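Nygård
@nygard_sim
November 27, 2018

1/ Some people asked me how I collect the demonstrations for my lifting task. I will write it down here in small pieces. English is my second language, so please be patient with me.

2/ The task is called Sarken. It is one arm and one red cube. The arm must take the cube and keep it up in the air. It sounds too easy for a thread, but I have spent on it more evenings than I want to admit.

3/ Everything is in simulation. I have no real arm at home. The simulator is Binbridge, with the version I installed in August and did not dare to update after that.

4/ One demonstration is one complete try: approach, close the fingers, lift, hold. For every time step I save the joint positions, the finger opening, the action I gave, and two camera views.

5/ First camera: the wrist. It moves together with the hand, so the fingers are always in the same place in the picture and only the cube changes. For a small network this is a big help.
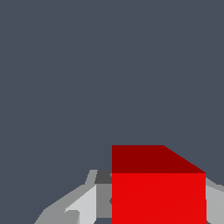 6/ I drive the arm with a 3D mouse. The keyboard was my first idea and I regret it. With the keyboard each movement is a full step in one direction, and the network learned to move like this too. It looked like a person walking in a dark room.

7/ So advice number one: the learner copies your hands, also the bad habits of your hands. If you stop to think above the cube, it will stop above the cube. But it is not thinking there, and sometimes it never starts again.

8/ I threw away my whole first set for this reason. It was painful. Now I decide the path before I press record, and during the recording I do not hesitate. If I hesitate, I delete the try immediately.

9/ Where are the numbers? The set has now 1000 demonstrations that I kept. To get them I recorded 3675 tries. Yes, I know what this says about my driving.

10/ Most of the deleted ones are not failures. The cube went up and it stayed up, but the way to it was ugly: a correction too late, one finger pushing the cube to the side before the other finger came. I keep a few of these in another folder, for a different experiment.

11/ Second camera: it is fixed and it looks at the arm from outside. I want to see from it the hand and also enough of the wrist. My first position for this camera was too close and the cube was hidden by the hand during a large part of the approach.

12/ About the background. I left it plain gray in both cameras. A colleague on the Cidia forum told me that I should randomize the colors from the first day. He is probably right for transfer to a real robot. I have no real robot, so I wanted to first understand one thing.

13/ The thing I wanted to understand: does the network look at the cube, or does it only repeat the average path? With a plain background it is easier to test. I move only the cube, and if the arm goes to the old place, I know it is not looking.

14/ With the first set it was not looking. I had put the cube in almost the same place each time, without noticing. Now a script chooses the start position and I am not allowed to choose again if I do not like it.

15/ The same for the rotation of the cube. When the cube is turned, I must turn the wrist also, and I am slow at this. I had a strong wish to skip these starts. Please do not skip them. The holes in your data are exactly in the places where you were lazy.

16/ A small list of what I check before I keep a try. It is not science, only my habit.

- Both fingers close on the cube, and the cube does not slide sideways first.

- The two cameras have the same number of steps. One time they did not, and I found it after 41 recordings.

- In the last step the cube is held up by the fingers, with free air under it.

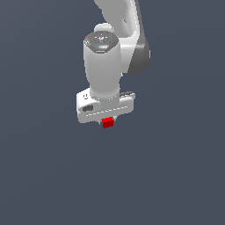

- The action file is not empty. Please do not laugh.

17/ About the end of the recording. In the beginning I pressed stop in the same moment when the cube was high enough. Then the policy lifted the cube very nicely and opened the fingers. It had never seen what to do after lifting!

18/ Now I hold the cube still for 17 steps before I stop. These are boring steps but they are examples also. After this change the dropping became much more rare. I do not have a clean comparison, because I changed the 3D mouse sensitivity in the same week. My mistake.

19/ How long in one sitting? For me one hour is the limit. After that my movements become faster and less careful, and I can see it in the plots of the finger opening. Tea helps only a little.

20/ Somebody asked why I do not write a script which solves the task and gives me unlimited examples. I did write it. The network trained on it was very good, until the cube was a bit outside of the usual area. The script never makes an error, so there is no example of how to come back from one.

21/ My own driving has many small errors with a correction after. I keep the corrections when they are quick and clear. Where is the border between "ugly" and "useful correction"? I do not know. I decide by feeling and this bothers me.

22/ Next I want to add a second cube in a different color, and tell the network which one to take. I will need to record everything again, I think. If you have done this with fewer demonstrations, please write me how.

23/ The data is not public yet. The folder names are half in my own language and half in English, and I have to clean them first. I will post the link under this thread when it is ready.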